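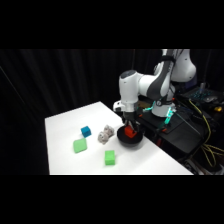 Learning to cook my grandmother's soup (slowly)

So I have been trying to make bún riêu the way my grandmother made it, and I'm three months in, and I finally have a pot I'd be willing to feed to another person. If you've never had it, it's a Vietnamese noodle soup with crab and tomato, a little sour, kind of brick red on top, and when I was a kid I ate it for breakfast without thinking it was anything special. Breakfast! I would trade a lot of cereal to get those mornings back.

My grandmother never wrote anything down. My aunt Châu Mai is the closest thing we have to a cookbook, and she cooks by smell and by yelling. I called her in January to ask how much shrimp paste goes in and she said "enough." I asked how much was enough and she said I'd know when my neighbors complained. (I live on the third floor with the windows shut. They have not complained, but somebody did prop the hallway door open.)

Anyway, the crab. The old way is to pound little field crabs, shells and all, strain them through water, and then heat that water very gently until the crab floats up in a soft raft. I can't get those crabs where I live. What I can get is a jar of crab paste from Vương, the grocery across town with the fish tanks by the register, and I mix that with ground pork, dried shrimp and a couple of eggs. Châu Mai says this is cheating. She also does it, I've seen the jar in her fridge.

My first pot was a disaster because I let it boil hard and then stirred it. Don't stir it! The raft broke into a million gray crumbs and the whole thing looked like dishwater. For the second one I turned the heat way down and went and folded laundry so I'd leave it alone, and I got real clumps, big fluffy ones. I was so happy I texted a picture to everyone in the family and got back one thumbs up and a question about my stove.

Tomatoes I cook separately, in wedges, with shallots and a spoonful of annatto oil for the color. I used to toss them straight in the broth and they went to mush. Tamarind goes in at the end, a little at a time, tasting as I go. I've overdone it twice, and sugar only helps so much.

The other thing is the pot. I'd been using a skinny pasta pot and the crab had nowhere to spread out, so I bought a wide one, a Monby, for 29 dollars off the clearance shelf. The lid doesn't sit quite flat and it rattles, but I love it. It holds enough for 12 bowls if you're stingy with the broth, and I'm not, so call it a big dinner and a lot of leftovers.

Greens on the side: shredded lettuce, mint, bean sprouts, and perilla when I can find it. I tried growing perilla on the windowsill and the plant gave me four leaves and quit. Lime too, and extra shrimp paste for the brave ones.

Châu Mai is coming over next month and I'm making it for her. I've already been told to buy better noodles.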